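Frequently asked questions - recording for the Pisolach kitchen set

What are you collecting, exactly?
Short recordings of a robot arm being guided through everyday kitchen jobs by a person. Each recording is one example, and the learning system at Bradholm is trained on a great many of them. We're after ordinary, slightly wobbly human ways of doing things, so please don't worry about being elegant!

How long is a session?
Two hours, with a break whenever you'd like one (the kettle is down the hall). Most people record 38 examples or so in their first sitting, and we're delighted with fewer if they're done with care.

Why is the counter so cluttered?
Because real kitchens are. We want the system to learn to find a bag of chips in a wooden box even when there's a cereal box lying in front, a mug off to the side and a toaster behind. We shuffle things between examples, and you're very welcome to choose the new spots yourself. 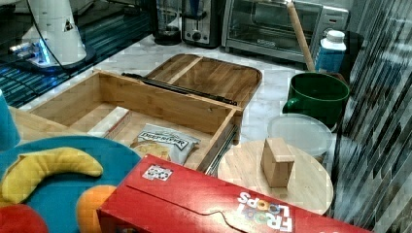

One recorder from the Daltbridge group wrote to say that she had been throwing away every example where she missed the first grasp, and wondered whether that was what we wanted. Please keep them! A miss followed by a calm second try is valuable to us - the system needs to see how a person recovers. After three misses, stop and mark the example as unfinished.

Do I need to have done this before?
Not at all. You'll have a practice stretch first, and none of it goes into the set.

Can I see what the system learned?
Yes, we run open afternoons in September, from 2 pm, at the Magesa building. Bring a friend if you like, and colour-blind visitors can ask for the labelled version of the charts.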